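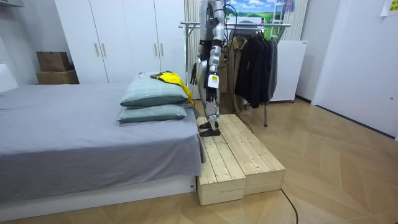
Zawadi Ondieki had been up since five when we finally sat down with our coffee, and she talked for most of an hour without touching hers. She looks after the bedroom recordings at Skorcombe, where a small team collects examples of household chores for a humanoid to learn from, and she is the sort of person who will answer your question, then the one you should have asked, and then come back to the first one to fix a word.

I wanted to know what a good day looks like.

"Three hundred episodes in a week is what we aim for," she said, "so a good day is any day when you're not thinking about three hundred." She laughed. "An episode is one go at the thing. The hand goes to the cloth, takes hold of it, moves it where it's supposed to go. Then you put everything back a little differently and do it again. People imagine we sit there watching a robot get clever. Mostly we're messing up pillows!"

The messing up matters a great deal, it seems. In her first month she was far too tidy, and Gebhard Frei, who trains the models from what she sends him, called her on a Sunday to complain (very politely, she says) that every garment was lying the same way.

"He said, Zawadi, your laundry is beautiful and I can't use it. I was a little hurt. I'd been smoothing the sleeves! But he was right, a model that has only seen neat clothes doesn't know what to do with a heap. So now I drop things. I drop them and I walk away, and I don't let myself fix it."
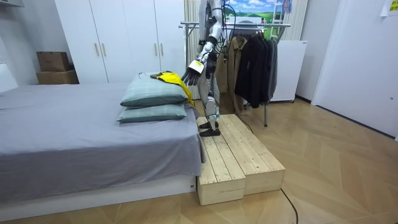
Soft things are still her favorite, and also the ones that keep her late. A cup stays a cup, she told me, but cloth has a new shape every time you let go of it, and the person guiding the arm has to decide where to pinch before the fingers get there. New operators tend to come down too fast. Her colleague Houshang Heydari has them spend their first 24 hours of operating time on a single garment — one shirt, over and over — before he lets them try anything else, and she thinks he's too strict but has stopped arguing about it.

"They come out of it with very calm hands," she admitted. "You can hear it in the room, even. The calm ones don't talk."

I asked what happens to the attempts that go wrong, expecting to hear that they were thrown out. She shook her head before I had finished. If the fingers close on nothing and the operator goes back and gets it on the second try, that episode is kept and labeled as a recovery, and Gebhard is always asking for more of those. What she does delete are the ones where the operator hesitated for ages, or where she forgot to write down the instruction that goes with the recording.

"That's on me," she said. "Two last week. I was thinking about lunch."

They'll stay with bedrooms through July, and after that she'd like to try towels, which she has strong feelings about. By then her coffee was quite cold, and she drank it anyway, standing up, on her way back to drop some more clothes on a bed.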